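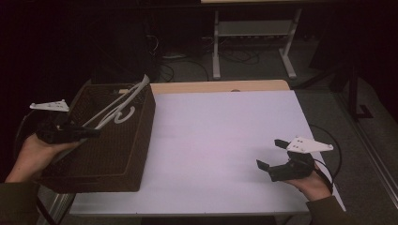 Re: [weavers-list] Resizing a basket pattern for shelf use

Bendik Solheim wrote:

> I have the Kosari pattern from the old guild handout and want to make
> it longer and narrower so it fits a shelf that is 8 inches wide on the
> inside. Do I just take stakes out of the short side and add them to the
> long side? Also, my last two baskets came out with the sides leaning
> outward even though the base was square. I am using flat reed, dyed
> dark brown before weaving. Any advice on keeping the walls straight
> would help. I don't want to waste the rest of the coil.

Bendik,

You can move stakes from one side to the other, but work out the finished width first and let the stakes follow from that. The handout gives the size of the base, and the outside of a finished basket is always a bit more than the base. The walls have thickness and the rim adds to it on both sides. For an 8 inch opening I would plan a base well under 7 inches and accept some slack. A basket that just fits in dry weather will stick in September.

Keep an odd or even number of stakes to match whatever weave you are doing. The Kosari is written for start-stop rows, where each row is its own loop and gets overlapped at the end. Those need an even number in total. If you change to a continuous weave you need an odd number, and people usually get that by splitting one stake near a corner. On a long narrow basket the split shows, so I would stay with start-stop.

For the length, remember that every stake on the long side runs across the base and up the opposite wall. Cut those from the new width plus two wall heights plus enough to tuck at the rim. The stakes running the long way get the new length plus the same allowance. I have seen people cut all of them to one measure and come up short on the last four.

As for the leaning, it is nearly always one of these:

The stakes were not creased hard enough at the base. Soak the base again after it is woven, fold each stake fully over onto itself, and then let it come up. If you only bend it to vertical it will relax outward.

The first rows were too loose. Rows one through three set the shape. Pull them snug and clip every corner with clothespins. You can take the pins off the lower rows once you are four or five rows up.

The corners were rounded. If you let the weaver go around the corner in a curve, the wall drifts. Pinch the weaver at each corner so it takes a fold there.

Dyed reed also behaves a little differently. It has been wet and dried once already, and mine gets somewhat brittle after a dark dye. I soak it longer before weaving and change the water when it colors. Put a towel or an old sheet down, and don't use one you care about. A splash of vinegar in the rinse is supposed to set the dye. I have tried it with and without and could not see a difference on reed, though others on this list will disagree.

If you want a form to weave around, a wooden block or a stiff cardboard box cut to size works fine. Weave the base, set the box on it, and bring the stakes up against it with a big elastic. Take the box out before you lash the rim or you may not get it out at all. I speak from experience with a cookie tin.

On the rim, use a wider piece on the outside than you think you need. A long side with a thin rim bows inward when it dries, and once that happens the only cure is to soak the whole thing and put a stick across it. Some people put a second band inside, too. On a shelf basket that gets pulled out by its edge every day I would do that.

I still have the sheet of stake lengths I worked out for a long version a few years ago. It is in inches and the handwriting is poor, but I can copy it out for you if you write to me off list. Tell me how tall you want it.

Kwaku Adjei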